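I met Lanying Tang at 7:30 in the morning, which is when she likes to do the cables. She looks after the two-armed cell at Sustora -- wooden table, white walls, a pair of black arms with five-fingered hands -- and she'd told me by email that if I wanted to hear her complain, that was the time to come.

"Everyone asks me about the hands," she said, already leaning in with a flashlight. "The hands are fine! Ask me about the wiring."

So I asked about the wiring. Each wrist has a cable coming off it that needs enough slack for the hand to roll all the way over, but if you leave too much it swings out and snags on the next move. Lanying's trick is to drive the arm slowly to its worst pose, the one with the most twist, and only then dress the cable. She learned that from Dalal Qaisi, who set the cell up to begin with and now works across the hall on something called Brekau (I got a very long explanation of Brekau and I'm sorry to say I retained none of it).

"Dalal used to tie everything down tight because it looked nice," Lanying told me. "Then we lost a connector. Then we lost the same connector again."
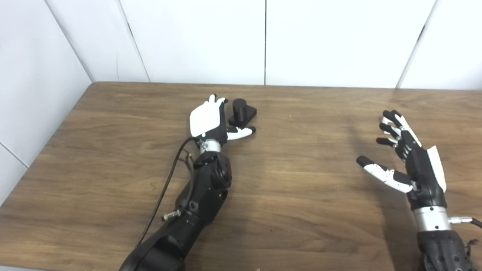

She keeps a log of all this, and I got to flip through it. The cell had 3,781 cycles on it when I visited, and the last wrist connector was swapped at 1,343. After that she started checking the collar screws every 36 hours of running time. I asked how she picked 36 and she laughed for a while. "It was 40, and then I found one loose."

The check itself is pretty quick. Power down, a hand under the wrist so it doesn't sag, then a driver on each screw -- just a nudge, she says, you're feeling for movement and you don't want to crank on it. After that she wiggles each connector, wipes the fingertips, and brings the arms back up one at a time. Never both together. I wanted to know what happens if you do both together and she said, "You get to find out whether your zero was any good."

Zeroing is the part she'd happily talk about until lunch. When a hand comes off and goes back on, it never lands at quite the same angle, so she has to teach the offset again. If she skips it, the two hands disagree about where the middle of the table is, and you only notice once they're working close together. 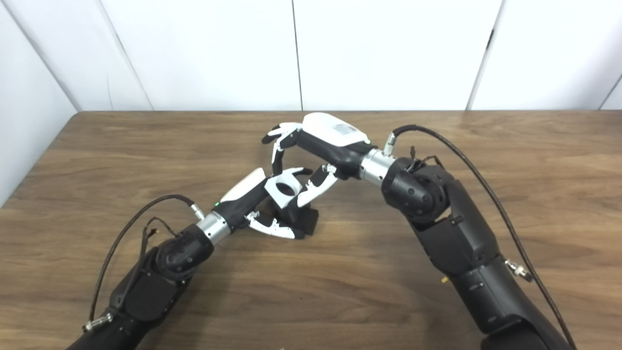

Sustora Cell Maintenance Team

"Close work is where you see everything," she said. "One arm alone can be off by 2 millimeters and look great all day."

I asked what she'd change if somebody handed her the budget. Longer cables with a better strain relief, right away. She has a quote from Zanetti sitting in her inbox and a cheaper one from Flastell, and she's leaning toward the cheaper one, although Dalal apparently has opinions. She'd also like a second set of wrist collars on the shelf, so that a swap doesn't eat her whole afternoon.

Then she checked the clock, handed me the flashlight, and asked if I'd mind holding it while she got at the left side.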